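Atelier logistique de Flesarthorpe
Rapport d'avancement à l'attention de la direction des opérations
Mardi 20 février
Objet : évaluation du simulateur de préhension Flunov (module Qiu)

Rappel de la demande

La direction nous a demandé de dire si l'abonnement Flunov peut remplacer une partie des essais sur cellule réelle avant l'extension du site de Hatdale. Le devis s'élève à 1 420 euros par poste et par an, pour 4 postes. La période d'essai court encore et aucun engagement n'a été signé.

Ce qui a été fait

L'installation a pris deux jours au lieu de la matinée annoncée, principalement à cause du serveur de licences. Le modèle de pince à deux doigts est livré avec le module Qiu et nous l'avons gardé tel quel. Nous avons ensuite ouvert les environnements intérieurs fournis, réglé le point de vue embarqué et lancé les premières séquences d'approche.

Ce que nous en pensons à ce stade

La brochure parle de « décors prêts à l'emploi, fidèles au terrain ». Nous restons réservés. Les surfaces verticales sont soignées, les portes ont leurs moulures, mais un sol d'entrepôt n'est jamais uniforme et c'est au sol que se passe notre travail. Sans texture ni joints, un algorithme de vision n'a presque rien à quoi s'accrocher. Le fournisseur répond que les matériaux se remplacent un par un. C'est possible, au prix d'heures que le devis ne compte pas.

Deuxième réserve : le comportement au contact. La documentation donne des coefficients de frottement par défaut sans indiquer leur origine. Nous avons posé la question par écrit et la réponse renvoie à la même page de documentation.

Le point de vue embarqué, lui, se règle facilement. Il faut seulement accepter que le corps de la pince occupe une bonne part du bas de l'image.
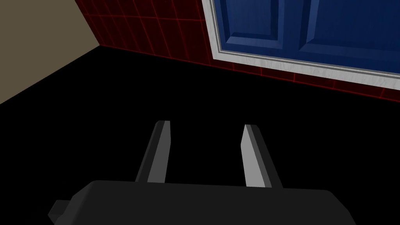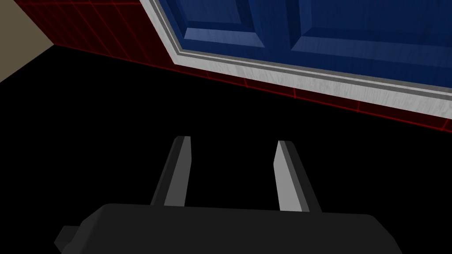

Vues embarquées, pince ouverte et à vide, face au mur carrelé rouge et à la porte bleue.

Reste la question du transfert vers la cellule réelle, sur laquelle nous n'avons aucun résultat à présenter. Les démonstrations du fournisseur portent sur ses propres scènes et ne nous apprennent rien sur nos bacs.

Suite proposée

Nous demandons de limiter la dépense à 2 postes jusqu'en septembre et de reporter la décision sur les autres. D'ici là, nous modéliserons une allée de Hatdale avec son vrai revêtement et comparerons les prises simulées aux prises mesurées en atelier. Si le fournisseur ne documente pas ses paramètres de contact entre-temps, nous recommanderons de ne pas renouveler.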